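Wolia Community Help > Vitamins, Minerals and Supplements

Can I keep fish oil and vitamin D in the fridge, and is 2000 IU too much with a multi?

Posted by Charito Manalastas, 2026-08-10

Hello everyone, I hope this is the right spot for it. I've been taking a fish oil capsule (1000 mg, the plain sort) with breakfast for a good while now, and in August my doctor suggested adding vitamin D after a blood test came back on the low side. She said 1000 IU a day and I wrote it on the back of the appointment card like a sensible person. Then I went to the chemist in Jorville and they only had the bigger bottle on special, so I came home with capsules that are 2000 IU each.

I also take a Galang women's multi which has 600 IU of vitamin D in it already, and I'm fairly sure I forgot to mention that one at the appointment. So do I take the new one every day, every second day, or take the lot back?

My other worry is where to keep them all. Our kitchen gets very warm in the afternoons and the last bottle of fish oil went into one big sticky lump. My sister keeps hers in the door of the fridge beside the mustard, but the label on mine says "store in a cool dry place" and I wouldn't call our fridge dry. Any thoughts gratefully received!

Rommel Marquez

Fridge is fine. Been doing it for years with the Kolludach ones. Smell them now and then, if they smell like an old paint tin chuck them out.

Aileen Enriquez

Hi Charito, and welcome - lovely to see a new name here. I worked behind the counter of a pharmacy for a long time (I'm retired now, and I was never the pharmacist, so please weigh my words accordingly) and we were asked both of these nearly every week.

The dose first. If you take the new capsule daily on top of your multi you'll be getting 2600 IU, where your doctor had 1000 in mind. Plenty of adults are told to take that much or more, so I wouldn't lie awake over the ones you've already had, but it's her plan and she made it without knowing about the multi. Ring the clinic and leave a message with the nurse. Tell them the strength of the new bottle, the amount in the multi, and anything else you take, and do mention it if you've ever had kidney stones or high calcium. Until they ring back I'd leave the new bottle shut and carry on with the multi. A few days won't matter much with vitamin D.

As for storage, a cool cupboard is all most of them need, well away from the stove, the kettle and the windowsill. Mine live in a shoebox in the hall linen cupboard, and I've never had a lump since I moved them there.

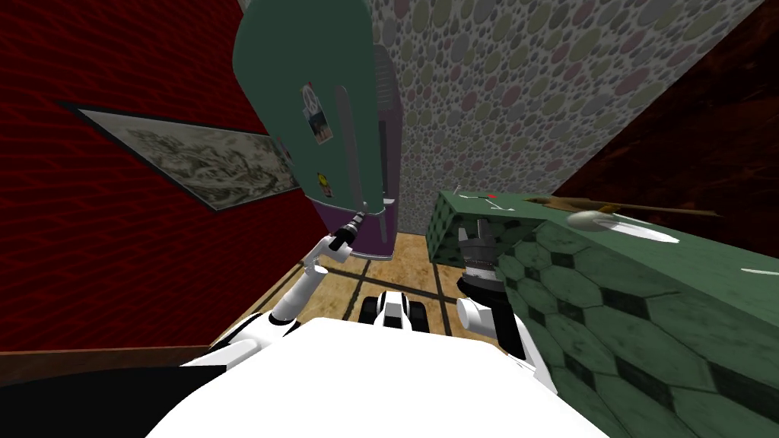

Tall green fridge and tiled counter in a kitchen render.

Fish oil usually does all right in the fridge if the lid is on tight, and the cold slows it going off. The capsules can turn a bit cloudy or firm, and that goes away once they've sat out on a saucer for a while. Tablets and multis I'd keep out of there, as they pick up damp every time you open the bottle in a warm room and they go speckled and crumbly. Leave the little sachet in the bottle too! My mother used to throw it away the minute she opened anything, and she'd been doing it since 1983 at least, and her vitamin C was always brown.

The sticky lump I'd bin. You can prise them apart with a teaspoon (I have done it) but you can't tell which ones have leaked, and a fresh bottle isn't dear.

Florante Ignacio

Agree with Aileen about ringing the clinic. I'd only add that if the bottle is still sealed the chemist might swap it for the 1000s, mine did when I turned up with the receipt. Don't go cutting the capsules in half, they're full of oil and you'll be wiping down the bench all morning.

Also check whether your fish oil is plain or the cod liver kind. Cod liver oil usually has its own vitamin D, and vitamin A as well, so that would need to go on the list for the nurse.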